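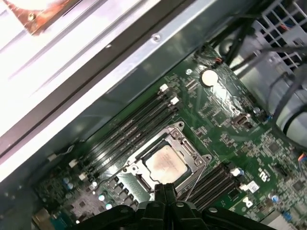

Can a machine strip a dead PC for parts yet? Sort of. Slow, fussy, but further on than last time I wrote one of these. This is the routine we use at the Endton bench for getting the processor out of an old desktop board with an arm. The Dell board is a good one to practise on – memory slots already empty on both sides of the socket, so plenty of room for the fingers, and the old paste smeared over the chip tells you what you'll be cleaning up later.

325 shares
2 comments

Before you start

Power lead out. Case on its side, clamped down. Don't trust rubber feet, the whole thing will creep across the bench. Earth the arm and yourself. Kill any lamp pointing straight down, glare off bare metal confuses the wrist camera no end.

Step 1. Cooler off by hand. Yes, by hand. Tatu Kimaro has tried it with the arm on and off since January and the screws still beat it. Twist the cooler gently before you lift or the chip may come up stuck to it.

Step 2. Teach the socket. Jog the gripper over until the fingers point at the lower edge, stop short, save the position. Do it again from the other side. Skeltow's software will average the two for you, Ngcobo's wont.

Step 3. The lever. Push down, out sideways, then up. Slowest speed you've got. Most failures are here – the finger slips off and lands somewhere expensive. A bit of heatshrink on the tip helps.

Step 4. Lift the metal frame. Same tip, same speed. Stop at upright.

Step 5. The chip. Fingers will grip it but they tilt it, and tilting bends pins. Swap to a suction cup. Wipe the paste off first or the cup won't seal. Straight up, then over to the tray.

Step 6. Close the frame again so teh socket's covered.

Is it worth it?

For one PC, no. I can do it in the time the arm takes to find the lever. For the pallet at Histville, 252 machines and mostly the same model, yes, just about. Loose cables are still the killer. Tie them back yourself before every run.

Next one will be memory sticks, much easier. Settings file is on the downloads page, change the clamp height before you run it.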